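Sep 7, 2021

Notebook, ratings model, Ollville end of things

Right, so I finally got the home-court term to behave! I'd been fitting one number for the whole league, which is fine until you get a club like Combridge, who play in that shoebox of a gym and seem to be a different side the minute they leave it. I split it out by club last night, shrank each one back toward the league average, and the spreads look a lot more sensible. Combridge at home moved by almost 2 points, which is big for a change I'd put off all winter.

Hannelore Engelhardt reckons I've shrunk too hard (she always reckons that) and wants the last two seasons in as well. I'm not keen, the rosters turned over so much. We'll try it her way on the holdout games and see who's buying the coffee.

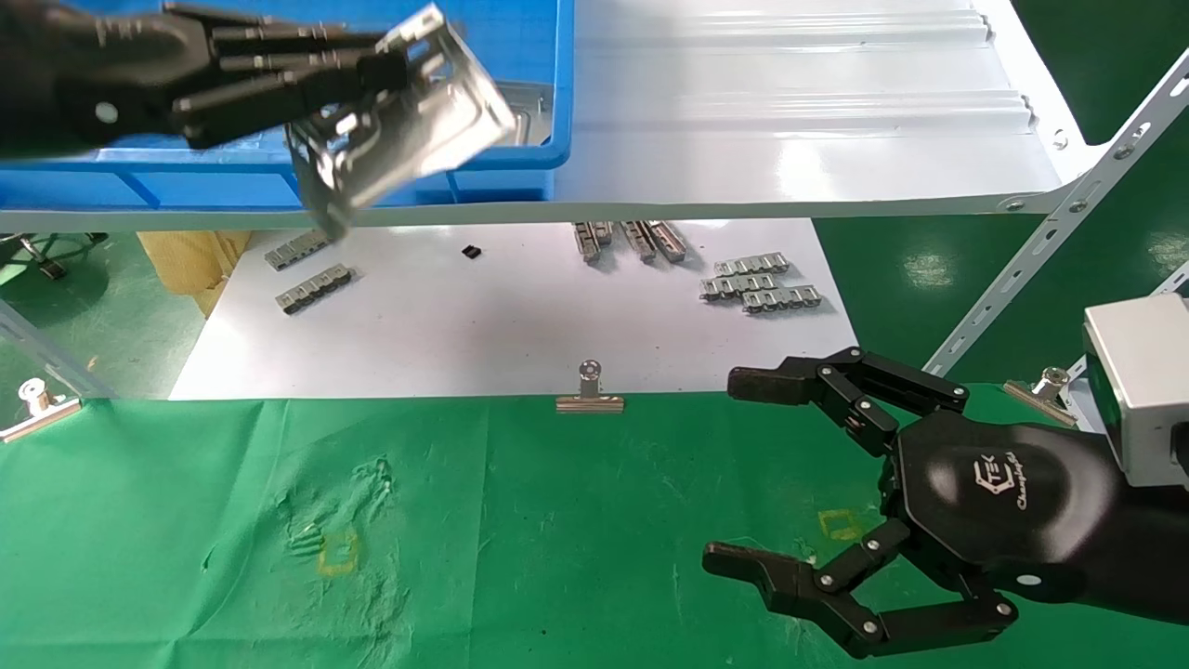 The other thing eating my time is rest days. I had it coded as days since last game, capped at 4, but the schedule file counts from the listed date and a couple of the postponed games never got shifted. So the model thought Christodoulou's lot had been lounging about for ages when they'd played the night before. Fixed by hand for now, ugly, colour-coded the rows I touched so I can find them again. Must ask whoever looks after the Zutudent export whether the rescheduled date lives in another column. I'd bet it does, and I'd bet it's called something daft.

Totals are still rubbish. Pace is all right but the scoring side drifts high early in the season, and I suspect it's my preseason prior being too cheerful about everyone's shooting. Tried a 15 game half-life, then 30. The longer one was smoother and missed less on the favourites, worse on the dogs. Leaving it at 30 until I've got a reason to fiddle.

To do: rerun the holdout with Hannelore's extra seasons, same seed. Check the overtime games, I think a few are going in as regulation scores. Back up the fit before touching anything, I mean it this time.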